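常见问题：机器到底能不能干家务、干车间的杂活
Firirico 整理，2021年11月更新

下面这些是大家来信问得最多的，挑着答，没按顺序。太细的技术问题请另外发邮件。

问：现在买得到能做家务的机器人吗？
答：扫地的，有。擦窗的，有。能收拾桌子、叠衣服、把菜放进冰箱的，没有。至少没有哪个是普通人家买回去插上电就能用的。视频里那些，多半是剪过的，或者旁边有人在遥控。

问：为什么工厂里的机械臂那么厉害，到家里就不行？
答：工厂里零件每次都在同一个位置，同一个朝向，灯也是固定的。家里呢，杯子今天在这儿明天在那儿。沙发上多一条毯子，它就不认识沙发了。机械臂本身没变笨，是活儿变难了。

问：Pernden 的那条线不是全自动了吗？
答：没有全自动。焊接和码垛是自动的，换料、理线、拆袋子还是人。我们去看的那天，人一点也不闲。拆袋子这个事听着简单，试了好几种吸盘都不理想，袋子一皱就漏气。

问：叠衣服什么时候能行？
答：不知道。布料是最麻烦的一类，没有固定形状，抓一个角另外三个角往哪儿掉，很难算。实验室里叠毛巾可以，慢，一条要好几分钟。衬衫先别想。

问：洗碗呢？不是有洗碗机？
答：洗碗机洗，没问题。装碗和拿碗还是你。这两步才是大家想省的。Iltska 做过一个往洗碗机里摆盘子的样机，盘子可以，筷子勺子不行，后来改去做食堂的固定餐盘了，那个靠谱的多。

问：摔坏东西谁负责？
答：看合同。租用的一般写了赔付上限，自己买的自己担。签之前问清楚，别嫌烦。

问：做到百分之多少才算能用？
答：看场合。我们自己的一次小测试，放水果入盒，做了498次，成功的大概300次。论文里这个数可以讲一讲，家里绝对不行。你想想十次里有四次把橘子掉地上，谁受得了。车间要求更高，停一次线的钱比省下来的人工还多。

问：抓水果难在哪？看起来很简单啊。
答：人觉得简单。水果大小不一，皮软硬不一，有的反光，会滚。夹轻了滑，夹重了破皮。盒子要是浅的还好，手指能伸进去，深一点夹爪就会碰到盒沿。再加上旁边堆着别的东西，布啊包装袋啊，它得先搞清楚哪个是水果哪个是印在袋子上的图。

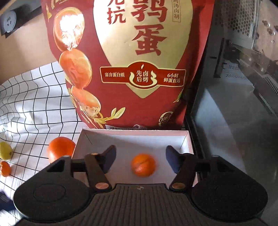 所以我们一直说，先别问机器聪不聪明，先问活儿能不能改一改。换个盒子，换个摆法，把桌面清一清，成功率马上不一样。Grabowska 仓库就是这么干的，机器没换，只换了周转箱，拣货就顺了。

问：两根手指够用吗？要不要五根的？
答：多数活儿两指够了。五指的贵，坏得快，控制也难。拿、放、推、拉，两指都能应付。系鞋带不行，不过五指的现在也系不好。

问：机器怎么学会这些的？
答：主要靠看人做。人先做很多遍，录下来，拿去训练。一个动作录200遍算是起步，换个桌子换个光线可能又要补录。这块最花时间，也最无聊。Ksawery Żak 在我们的讨论会上说过，录数据的时间比写程序的时间长得多，在场的人都点头。

问：那我现在能做什么准备？
答：家里的话，等。别预付定金。车间的话，先把重复最多的2道工序列出来，拍一段工人实际操作的视频，不要摆拍，正常速度，从头到尾。有了这个再去谈供应商，省很多口舌。

问：会不会抢工人的饭碗？
答：短期看，搬重物、码垛这类会少人。杂活反而最难替。打扫机台、找掉在缝里的螺丝、把歪了的标签扶正，这些现在还是人做得又快又便宜。长期的我们不敢讲，讲了也是瞎猜。

问：可以来参观吗？
答：可以，提前写信预约，一次人不要太多。车间里要穿包头鞋，长头发扎起来。停车在后门。

问：这个页面多久更新一次？
答：有空就更。上次答应写的“拧瓶盖”那条还没写，在排队，别崔。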